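The senior partner at Rava Fida, who has practised inheritance law for 13 years, says most disputed wills begin with silence. "Families assume they agree," the partner explained, "and then a house has to be sold."

The firm handled 228 estates last year – nearly all were settled without a hearing. Asked what clients should bring to a first meeting, the partner was brief: "The will, if there is one, and a list of debts."
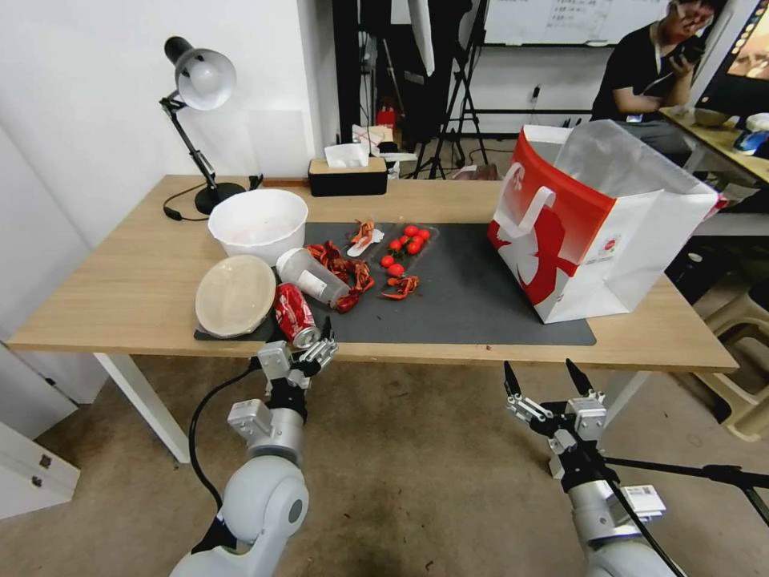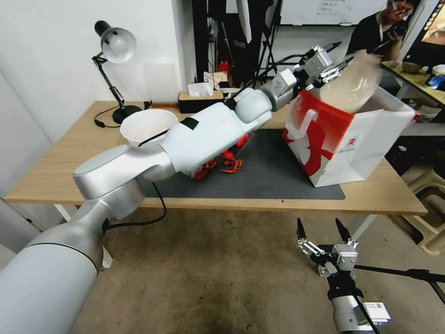
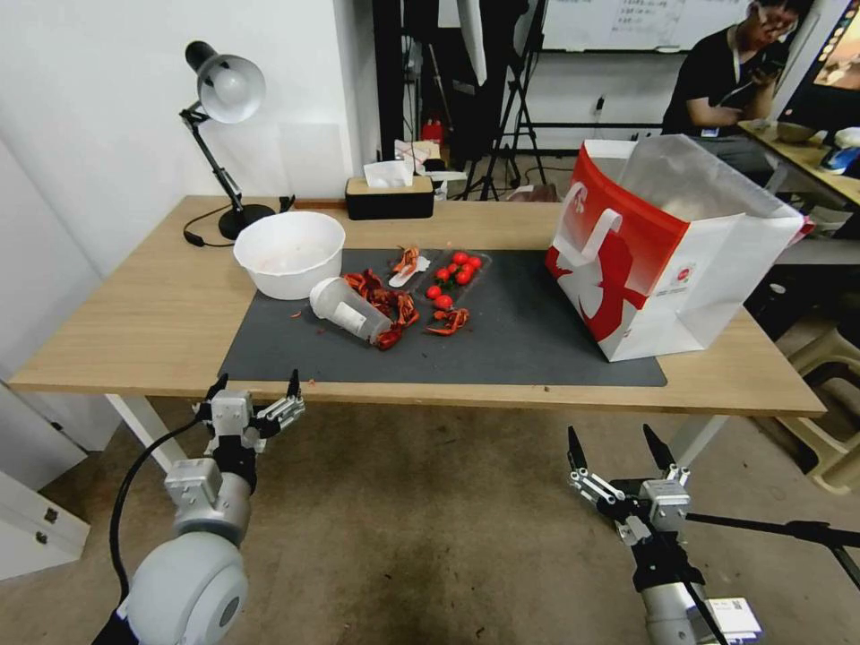
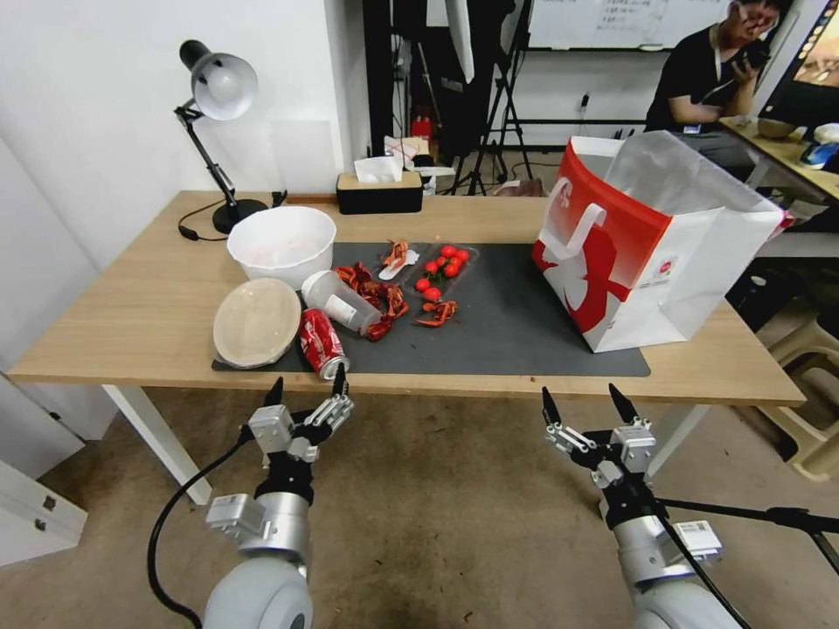
Words: Karras Rumero
Filed under: Wills and probate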